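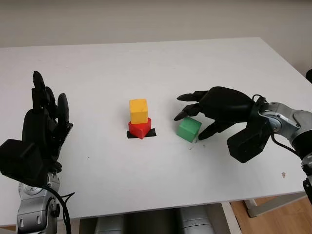
A two-handed robot at a block-stacking task, with a yellow cube resting on a red one and a green cube to the right.

Wostetti is an open-source task planner for robots with two arms. It takes a goal written as a list of relations between objects, such as "green on yellow", and turns it into a sequence of grasps, moves and releases. The planner was first released in November and is maintained by the software group Flunenau. Version 2 was published on 13/05/2020.

Operation

Wostetti does not process camera images itself. It receives object positions from a separate perception module, usually Findarow, which estimates the pose of each block and reports a confidence value. Objects with a low value are left out of the plan until they have been observed again.

Each step is assigned to one arm. The choice depends on the distance to the object, the free space around it and the position of the other arm. In stacking tasks, one hand commonly stays back while the other reaches for a block. The planner reserves a region of the table for the moving arm and releases it when the step ends — a method that avoids most collisions but can make the robot slow.

Finger motion is handled by a lower layer called Thongsuk, which stores 80 grasp shapes for multi-fingered hands. A cube turned at an angle to the robot is treated like any other. The grasp is rotated to match two opposite faces, and the wrist is checked for clearance above the table.

Replanning

After every release, the state of the table is compared with the expected state. If a block has shifted, the remaining steps are discarded and a new plan is computed. The search stops after 2000 nodes and returns an error if no plan has been found.

Limitations

The planner supports up to 6 movable objects. It assumes rigid shapes and a flat surface, and it has no model of friction. Passing an object from one hand to the other is not supported.

See also

Motion planning
Grasp synthesis
Blocks world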